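Toalha castanha lisa que faz pregas: há solução que não seja grampos?

Kgomotso Moodley
5/29/22
Comprei uma cobertura castanha da Riritz para a mesa de trabalho da cozinha. Lisa, mate, muito digna na loja. Em casa enruga só de olharmos para ela, e a prega forma-se sempre ao meio, junto à borda da frente. Já experimentei livros pesados durante 2 noites. Os livros estão ótimos.
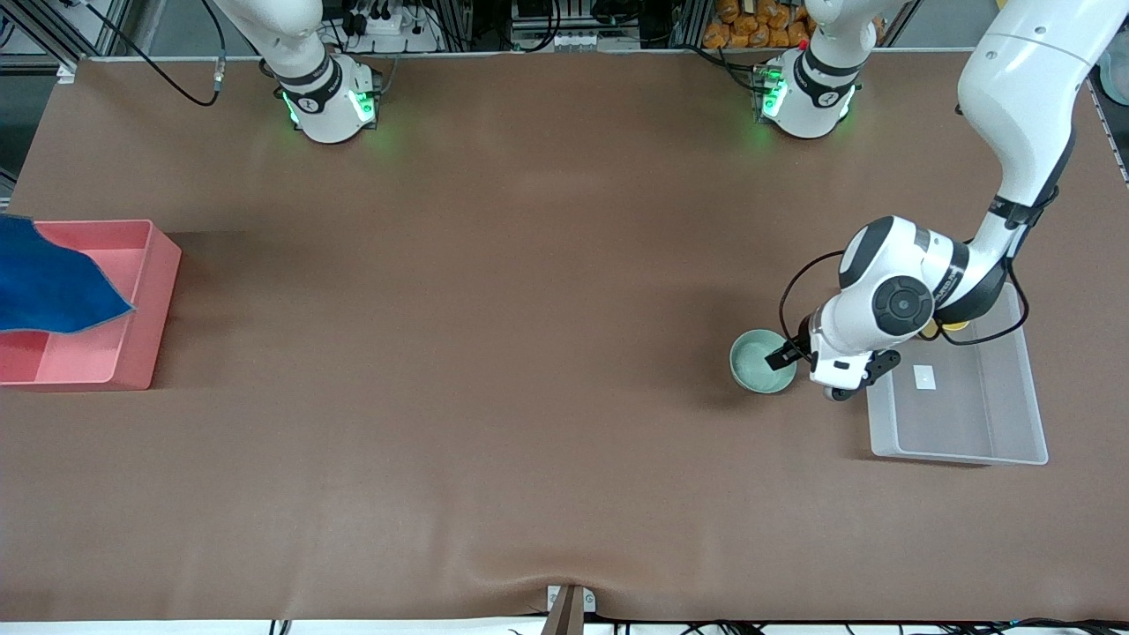 Um grampo na borda da frente chega para segurar uma cobertura destas?
Para a prender, chega quase sempre, desde que se estique primeiro o tecido do centro para os lados. As rugas finas são outro assunto.

Bhat
Usei 4 grampos, um a meio de cada lado, e só depois alisei os cantos. Se prender primeiro os cantos, a prega muda-se para o meio e fica lá a viver. Ferro só pelo avesso, morno, com um pano por cima, e veja antes a etiqueta: se for plástico, esqueça o ferro e deixe-a enrolada num tubo até ao dia seguinte.

vesbridge60
Eu tirei a minha e fiquei com a mesa. Riscada, mas sem pregas.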